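Unit 6: Emergency powers and local government

Reading for this unit: the Prendow packet, through the section on curfews. Bring it to class. We will use the Dalen case again in the November review.

**What an emergency declaration does**

A declaration is a formal statement by an executive (a mayor, county head or governor) that normal procedures are suspended for a limited time. It usually lets the executive:

- close streets and public buildings
- set a curfew
- buy supplies without the usual bidding
- ask the next level of government for money or personnel

It does not create new courts or cancel elections. Students often mix this up with martial law, so check the definitions in the packet.

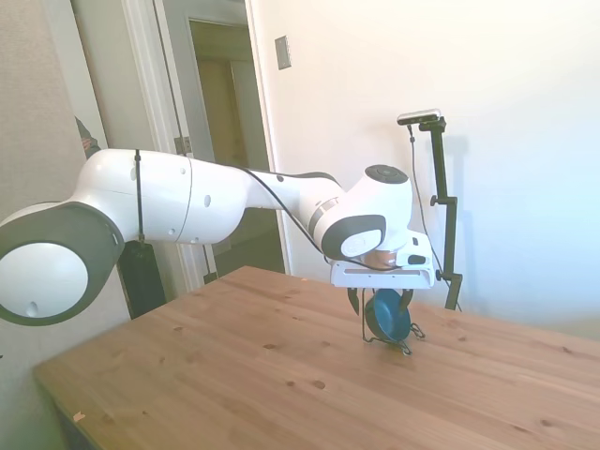
**Who can end it**

In Dalen, the charter gives the mayor 65 days. After that the city council must vote to renew. In Flurkinska the council can end a declaration at any time by simple majority, but the mayor can issue a second one the next morning. Compare the two and note where each city puts the burden of acting.

**Case: the Dalen street closures**

The mayor closed the blocks around city hall before a swearing-in ceremony. The city issued 184 permits to residents and shop owners inside the closed area. Bovomell, a delivery firm, was refused one and sued. The judge upheld the closures but ordered the city to publish its permit rules.

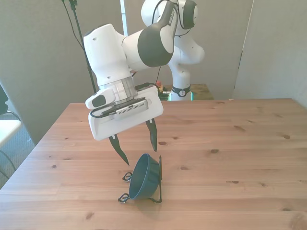

*Photo: Rhun Mathias*

Points to know from the ruling:

1. The closure had a stated end time.
2. It applied to everyone, whatever their views.
3. The permit rules were unwritten, and the city lost on this point.

**Written work**

One page, typed. Should a council have to approve a curfew before it starts, or only after? Use Dalen or Flurkinska and cite the packet by page. Papers are due at the start of the next class.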